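Why did the gripper let go?

26 shares | 9 comments

Have you ever carried a big stack of washing and felt one sock slide out the bottom? Robot hands have that trouble too, and I spent most of Thursday trying to work out why ours kept doing it.

I work with grippers. A gripper is a kind of hand, only with two fingers instead of five, and it closes a bit like kitchen tongs. The one I've been testing is called Clandell, and its job this week was learning to hold towels. Easy, right? Nope! It dropped 12 towels before lunch.

My first guess was that the fingers weren't squeezing hard enough, so I turned up the squeeze. It still dropped them (and my workmate Anjana laughed at me, fair enough). 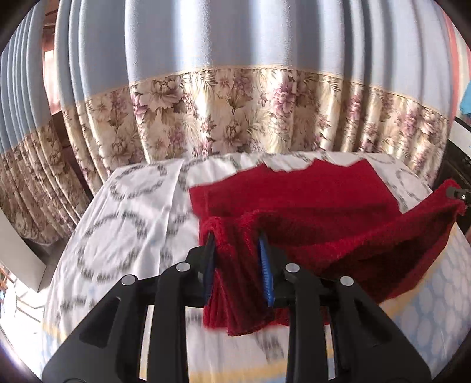
A red towel bunched up between the gripper's blue pads.

Look at the ridges on the blue pad. They work like the tread on your runners: the bumps poke into the fuzzy loops of the towel and help stop it slipping. But ours had filled up with fluff! All those towels had left tiny bits of lint in the grooves, so the ridges weren't biting as well. It's like trying to run on wet tiles in socks.

I got an old toothbrush, switched everything off and scrubbed for 3 minutes. Out came a disgusting grey fuzzball. After that, no more drops all arvo.

The switching off part really matters, by the way. A gripper can't tell your finger from a towel, and I'd turned the squeeze up, remember? So I put it back down to the normal colour on the dial, green, before anyone else had a go.

Now we brush the pads every morning. I've kept the fuzzball in a jar on my desk.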